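A servo that fails silently is worse than one that fails loudly

The fault report from the Treltville bench is one line long. It reads "gripper did not release, operator switched off at wall". Menaka Kumarasinghe wrote it in September, and I think most small labs would have left it there.

The bench has two small arms, one orange and one black, clamped to the back of a table and sharing a workspace. The task is moving light blocks in and out of a tray. The loads are trivial, and for that reason the arms were given no guard, no current limit and no stop button within reach. I signed off that arrangement myself and I now consider it wrong.
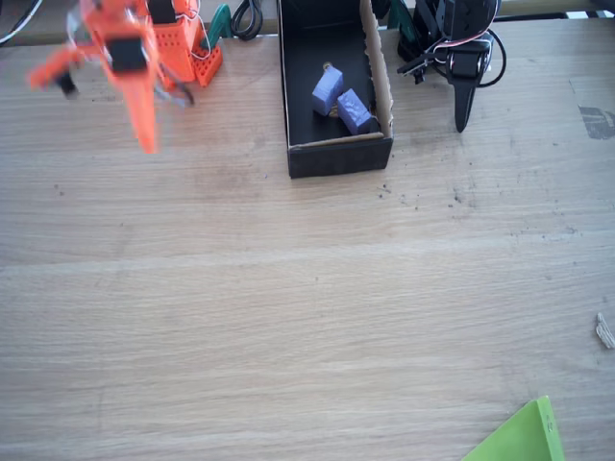 According to the log, the gripper servo on one arm stopped answering position requests while still holding its last command. The controller, a Skendov board, treated the missing reply as a late reply and went on using the old value. It did so for 1,802 cycles. Over that period the motor was driven against its own end stop, and the case was too hot to touch when Habibur Mridha took it off the bracket.

The usual defence is that an arm of this size cannot hurt anyone. I accept that it cannot break a wrist. It can pinch a fingertip, and it can overheat a servo next to a cardboard tray, and neither risk depends much on payload.
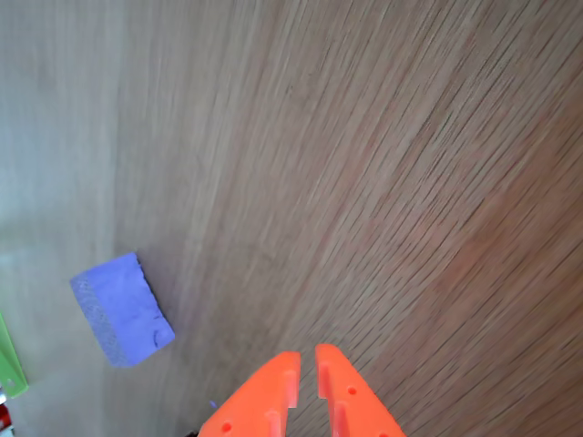

Treltville, September

Anoma Begum has since repeated the fault by pulling the data lead with the gripper half closed. The result was the same each time. Rudetti, who supplied the servos, replied that a timeout can be set in the register map. This is correct. The default is off, and the setting is on page 90 of the manual.

A safety function that ships disabled should be counted as absent. We would not accept a fuse that had to be switched on by the customer, and I see no reason to accept this. My proposal is a timeout of 40 milliseconds, after which torque is removed and the arm is allowed to drop.

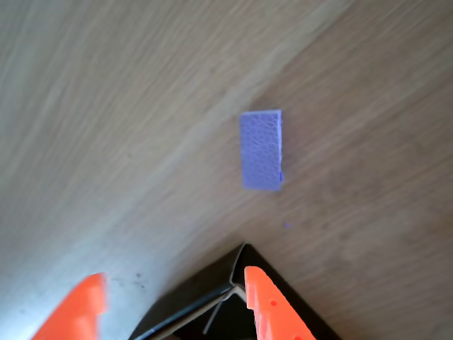 Iresha Fakir objects that a limp arm may fall on whatever is beneath it. She is right about larger machines, which need brakes. On this bench the worst outcome is a dented block.

The stop button has been ordered. The timeout is already in place on both arms, and the bench stays on supervised running until it has been tested on every joint.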